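The Case for Paying Library Readers Who Judge Manuscripts

Regional writing prizes depend on first readers, the people who open each submission and decide whether it goes any further. At most prizes of modest size these readers receive a free copy of the winning book and a line in the acknowledgments. It is the position of this essay that the arrangement should end, and that the prizes themselves have the most to gain from ending it.

The Wanel Prize for a first novel received 262 complete manuscripts in its most recent round. Each was assigned to one reader, who was asked to finish at least the opening 30 pages and to write a short report. The entry fees covered the award, the printing of the shortlist booklet and the hire of the hall. Reading, the single largest task in the whole undertaking, did not appear in the budget.

The usual defense is that reading is its own reward. Many first readers do enjoy the work, and a good number are writers who learn from it. Enjoyment, however, does not set aside an evening. A reader with a family and a full-time job will give an unpaid manuscript the hours left over, and those hours are often late ones. Slow openings and unfamiliar dialects suffer most under such conditions. Genre fiction suffers as well, particularly when the reader has no background in it and no time to acquire one.

Gillies, the small press that publishes the Wanel winner, has proposed a modest fund of $2,850 per round, to be divided among readers according to the number of reports filed. The amount is small, and the press acknowledges this. Its value lies in what may be asked in return: a report of fixed length, a second opinion on every borderline entry, and a deadline that can be enforced. The Tondico short story award adopted a similar rule last October and now sends each entrant two or three sentences of comment.

Objections have been raised to the cost. An increase in the entry fee would fall on writers who can least afford it, and this essay does not support one. The shortlist booklet is the better place to look. Its last printing ran to 690 copies, many of which remain in storage at the Skurkon Arts Center.
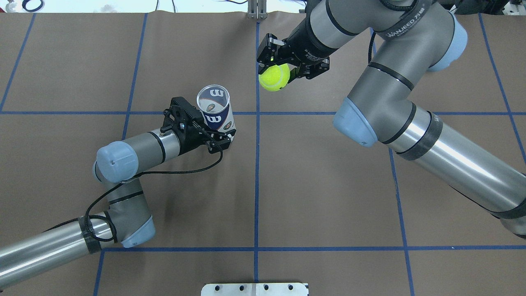 Taped worktable with paper covering.

A digital booklet would release most of the money required. Some entrants will regret the loss of a printed object bearing their names, and a short run for finalists could reasonably be kept. The remainder should go to the readers, beginning with the next round, and the rates should be published alongside the rules of entry.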